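Flat-blade screwdriver

The flat-blade screwdriver, also called a slotted or flathead screwdriver, is a hand tool for turning screws that have a single straight groove across the head. It is among the oldest patterns of screwdriver still in everyday use, and for many people it is the first tool they ever reach for, whether or not the job in front of them has anything to do with screws.

Early slotted screws were cut by hand, and the grooves varied a good deal from one maker to the next, so a careful worker often kept several drivers and filed the tips to suit. Factory-made screws brought more regular slots, and the tools slowly settled into a range of common widths.
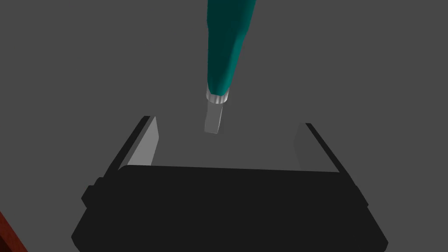
Flat-blade screwdriver with a teal handle and a short ferrule, computer rendering.

Fit matters a great deal. A tip that is too narrow will twist in the slot and chew up the metal, while one that is too wide can scratch the wood on either side. The straight groove also does nothing to keep the driver centered, and the tip may slide out sideways under power, a habit that helped cross-shaped and square recesses win over so many factories.

Slotted screws remain well loved in furniture repair, on electrical cover plates and among clock menders. In the harbor town of Bollport, the toolmaker Adom Owusu left a collection of 34 drivers to the Sasham workshop, where his former apprentice Dzifa Dankwa still teaches the patient business of dressing a worn tip on a stone.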